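Sorting small wire harnesses without ending up with spaghetti

Posted by Wikach, in Workshop and Storage 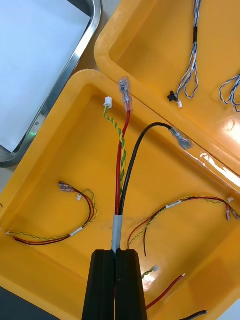
I've taken on a pile of little harnesses for a batch of lamp controllers. Each one has a red wire and a black wire with clear insulated spade terminals, plus a thin yellow and green twisted pair that ends in a tiny white connector. A bit of light grey tape holds the lot together at the base.

They live in yellow plastic trays. I put them in neatly on Thursday and by teatime they had formed a committee. Pull one out and two more come along for the ride, usually hanging on by a spade. How do people store these so they come out one at a time? There are 305 in the batch and I would like to keep my temper until at least number 11.

Onska
Fewer per tray. I know, you've got 305 of them and a finite number of trays, but a deep heap is where the trouble starts. Lay them all the same way round, taped end towards you and terminals towards the back, in one layer. Then a sheet of thin card, then the next layer facing the same way. Always pick them up by the tape. If you pull on the red or the black you're asking the crimp to do a job it never applied for, and the twisted pair is thinner still.

I'd also wipe the trays out first. Mine collect a grey smear along the bottom that ends up on everything.

Gokside
Just use bags.

Oda Wallin
Bags are fine if you enjoy opening bags. I did a run of 2000 that way once and still find the things behind the radiator.

What worked for me was folding each harness once, gently, so the spades sit back near the tape, with a loose paper band round the middle. It takes a few seconds each and they stop hooking one another. Don't fold sharply where the tape ends, and leave the little white connector outside the band or you'll catch it every time you slide the paper off. Card layers as Onska says, if your trays are deep enough. Mine took 2 layers before the lids began to complain.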